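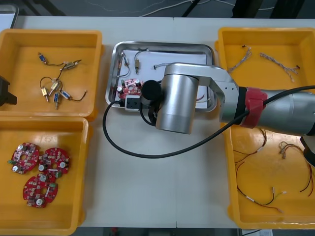
Solenoids up top, round red boards below, and the steel tray in the middle.

Sorting day on the parts table

Welcome to the August gallery! The Jestlow clear-out is properly under way at last, and it's been lovely going through the small parts. Comfort Asamoah brought the last box over from Badport, 443 bits and pieces in it by her list, and most of them will find their way into the Drorora door chimes before winter.

I do love a solenoid. A coil, a plunger, a couple of leads, and you've got something that goes clack when you tell it to. Ewan Cowie likes to write numbers on his, and I've come round to the habit (it makes the test sheet so much easier to follow).
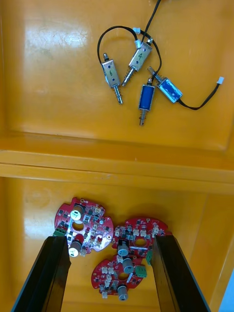
The spring ones are my favourites, and they're what gives the Drorora its cheerful double knock. Leads are a pain, mind you. Leave a few together overnight and you'll be picking them apart over your morning tea. If anyone has a good way of keeping them tidy that doesn't involve yet more bags, please write in!

The red boards are a treat too. Round, with a hole through the middle, so the wiring can come up from underneath, and that green terminal block means no soldering iron on the day. Comfort's drawing for the mount is sheet 496 in the Gulyás folder, for those following along at home. 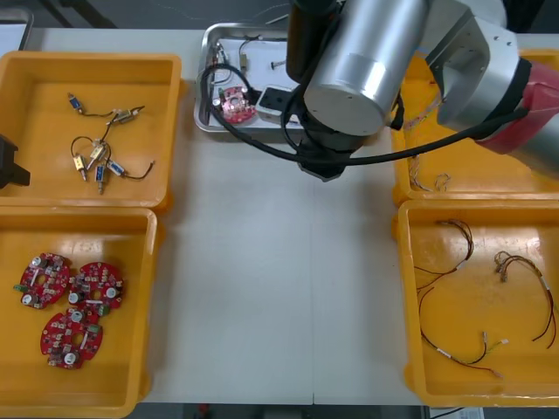

Boards and solenoids get a bin to themselves at this stage, and paired sets come later. Ewan wants to start on the chime bars next, and he has a whole drawer of brass offcuts he's dying to use. More pictures once the first one is up on a door and knocking!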